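Gremo's fix-it night is back, and it's bigger

I've been dragging broken stuff to the repair night at the old Prikano shoe store for over a year now, so I was pretty happy to hear this week that it's getting a permanent home. Starting in September, the whole thing moves into the back half of the Gremo library, with longer hours and a proper sign out front!

Inna Moroz, who started the night with a borrowed soldering iron and a folding chair, told me the waiting list had gotten silly. "People were leaving toasters on my porch," she said. The town has agreed to chip in 515 dollars for tools and let the group use the room for free — at least through next summer.
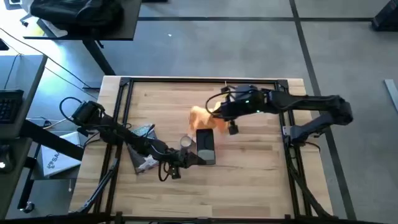
A black smartphone on a butcher-block worktable.

Phones are what most folks bring in, Inna says, and cracked screens top the list. Lamps come next, then anything with a zipper. My own best save was a kitchen radio from 1971 that belonged to my grandfather. It hums a little, but it plays, and I've had the ball game on it all month.

Isabelle Charbonneau will be running the sewing corner (she hemmed my curtains last winter and wouldn't take a dime). She's hoping to get three more machines before opening night, and she'd love to hear from anybody with one sitting in a closet. Zigzag stitch preferred, cover optional.

Doors open at 6 p.m. and there's room for 25 people at a time, so come early if you've got something fiddly. You pay for parts and that's it — though there's a coffee can by the door if you feel like dropping in a few bucks. Big appliances still have to stay home, and please empty the crumbs out of your toaster first. Sign-up sheets are at the library's front desk.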